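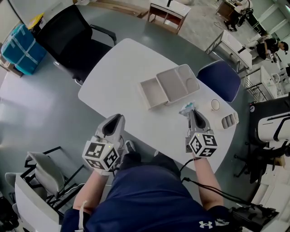
Sorting the Junk Drawer, and Other Small Defeats

Every house has one drawer where things go to be forgotten. Mine is to the left of the stove. Last August I tipped it out to look for a fuse and found two tape measures, a key to a house I sold, and enough rubber bands to launch a modest chicken.

What follows is how I deal with it now. It works most of the time, which is better than the fuse did.

Empty the whole thing
Take the drawer out and turn it over on an old sheet. Picking through it in place feels efficient and gets you a slightly tidier layer on top of the same mess. Vacuum the corners while you're there. The gray fluff in the back is older than some of my furniture.

Batteries first
Pull out every loose battery before you touch anything else. Tape over the terminals on the 9-volts, which can short against a paper clip and get hot enough to ruin your evening. Put the dead ones in a jar by the door and take the jar with you when it's full. Do not put "maybe" batteries back. A cheap tester costs less than the argument.

Dividers
You can buy a nice set of drawer inserts. I did, and they were a half inch too wide, so now they live in the garage holding screws. Measure the inside of the drawer at the bottom, not across the top, and write the number down somewhere that isn't the drawer. Small boxes from tea or soap do the job just as well and you won't mind cutting them up. If they slide, a dab of museum putty under two corners will hold them – a square of rubber shelf liner is fine too.

Deep compartments are for tape and flashlights. Anything smaller than a walnut wants a shallow one, or you'll be digging for it with a spoon.
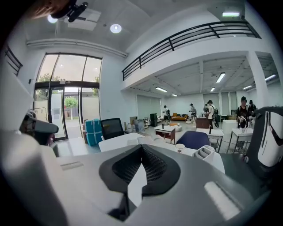 Cords
Label both ends. A bread bag tag with the name of the gadget written in permanent marker lasts for years. Wrap the cord in loose loops the size of your hand and close it with a twist tie. Winding it tight around the charger looks neat and breaks the wire right where it meets the plug. Any cord you can't match to something in the house gets until the end of the month. My neighbor Philomena Laryea gives hers a full year, and she has a closet to show for it.

Keys
Try each one in every lock you own, once. Tag the winners. The losers can go in with scrap metal.

Glue
Super glue keeps longest unopened in the fridge, sealed in a jar, well away from anything you plan to eat. Let it come back to room temperature before you use it. Wipe the nozzle before you cap it, and store the tube standing up. If the cap has already welded itself on, soak it in a little acetone and try again with pliers and low expectations.

Stuck drawer
Wooden runners like a rub with a plain white candle. Metal ones need the crumbs brushed out and then a very small amount of dry silicone spray. Cooking oil works beautifully for a week and then turns to varnish. Ask me how I know.

Keeping it that way
Go through it when the clocks change. It takes ten minutes if you don't stop to read the takeout menus.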